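Shared workshop's gripper build gets its kitchen jobs

Flutton - The gripper build at the Sorrentino Yard workshop has moved on from foam blocks to household stuff, members said in an update this October. Chopsticks, mostly.

The project goes by Tusura. Handheld grippers, worked by a person, the idea being that somebody does the chore by hand with the tool and an arm learns it later. The arm is still on the bench at the Yard, with no wrist. Parts on order from Gomitard, three weeks late at time of writing.

So the hand tools are getting all the attention for now. Finger pads were redone over the summer. The old ones were too hard and anything thin rolled straight out, pencils, straws, the lot. New pads are softer and go on with a bit of glue, 20 minutes to swap a pair if you dont rush it.

Total spend so far is £300, most of it on motors for the arm. Another £62 went on screws, cable and a replacement bench power supply after the first one packed up.

Chopsticks were picked as the first proper task as they are thin, slippery and everyone has a drawer of them. Task is simple on paper - get one between the fingers, hold it upright, put it in the caddy. 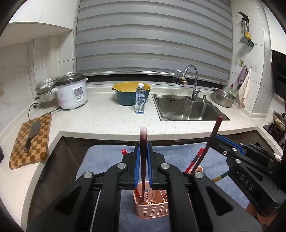 Dropping it in is the fiddly bit, according to the update. Let go too high and the stick lands at a slant, too low and the fingers knock the ones allready in there. The group wants a slower release on the trigger and may try a narrower finger as well, though that means printing the whole front end again.

Spoons next, then cups. Plates are off the list until the arm has its wrist.

Build notes and the print files for the pads are going up on the workshop's own page, the finger drawings to follow once the sizes have settled. The Yard is open to members from 3 in the afternoon, visitors welcome but ring first, the side door sticks. Anyone with a spare spool of soft filament is asked to bring it along - any colour will do.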